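The kitchen that never gets dirty

Mared Nicholas has a number she is proud of, and she gives it to me before I've sat down. Over the summer her team at Plurkier put its motion planner, Vulta, through 2538 runs in a simulated kitchen. I ask how many of those runs took place in a kitchen where somebody cooks. "None," she says. "You knew that when you came."

I did. I've been to enough demos to want to hear it said out loud.

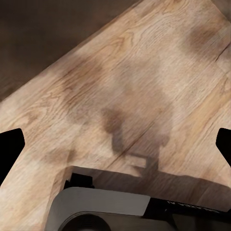 Teófilo Condori
Staff writer, software and machines

Mon 10 September

Plurkier works out of the second floor of a building in Parnville, above a tile showroom. Nicholas runs the planning side. Vulta takes in what the wrist camera sees, builds a rough map of what is solid and what isn't, and picks a path for the arm. The company wants to sell it to people who make home robots and don't want to write that part themselves.

My first question was why the world should believe results from a place where the light behaves, the doors are all hung straight and no one has left a bag on the floor. She didn't argue as hard as I'd hoped.

"The light doesn't behave, for one thing," she said. "We spent most of the spring on shadows. The arm throws a shadow on the floor, and the early version of the mapper would decide that the shadow was an object. So it would plan around its own arm. It would go up, over, and back down, very carefully, to avoid nothing."

How did they fix that? She sighed. They tried a learned filter, which worked until the wood grain changed. Then they went back to depth, and used color only to break ties. It is slower. She would not tell me how much slower, and I asked twice.

"It's slow enough that a customer will complain," she said finally. "I'd take that complaint over the other one."
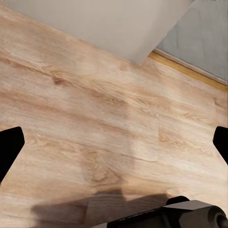
She is more careful about the word "solved" than the company's website is. The site says Vulta "handles household clutter." Nicholas says she asked for that line to be taken down and was told it would be looked at. What the planner handles, in her telling, is a known set of shapes in places it has mostly seen before, plus a margin. The margin is set by hand. Somebody picks a distance in a config file, and if the arm bumps things they make it bigger, and if it can't reach anything they make it smaller.

I said that sounded less like planning and more like fiddling.

"A lot of planning is fiddling," she said. "The search itself is old. You could read how it works in a textbook. What we've added is the part that decides when the map is too stale to trust, and stops."

That part does interest me. Most systems I've watched keep going on bad information, because stopping looks like failure in a video. Vulta keeps a score for how old each piece of its map is, and when the arm is about to pass close to something it hasn't looked at lately, it halts and looks again. In a held-out set of 512 runs, Nicholas says, it halted when it should have in all but 9. I asked who decides what "should have" means. Her team does. They wrote the rule, and they wrote the test for the rule.
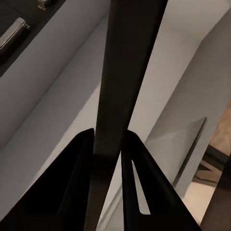 Tudur Prothero thinks that's the whole problem, and told me so on the phone the next morning. He has read the test code, which Plurkier publishes, and he says the simulator and the planner share the same collision library. If the library is wrong about a thin edge or a narrow gap, both halves will be wrong together and the score will come out fine. "They're grading the homework with the same pencil," he said. He would like to see it run against a second physics engine before anyone connects a motor.

I took that back to Nicholas, expecting a fight. She said he was right about the library. The second engine has been on the list since last December. It keeps slipping because each demo needs the first one to work.

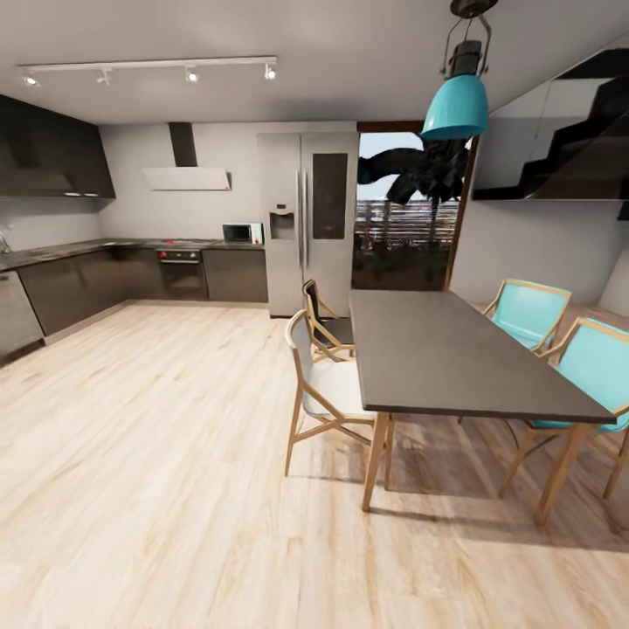
The simulated kitchen and dining area, with the turquoise lamp over the table.

We talked for a while about what would change her mind about the product. She said a week in a rented apartment, with the arm on a cart and no one from her team allowed to tidy up first. Has that been scheduled? It has not. There are 2 arms in the building, and both are promised to Alaoui, a customer that wants to see drawers opened.

I asked whether she would let one run in her own home.

"With the stop button in my hand," she said. "And I'd move the glasses."

Plurkier plans to release the next version of Vulta with the halting rule switched on by default. Users will be able to switch it off. Nicholas expects most of them will.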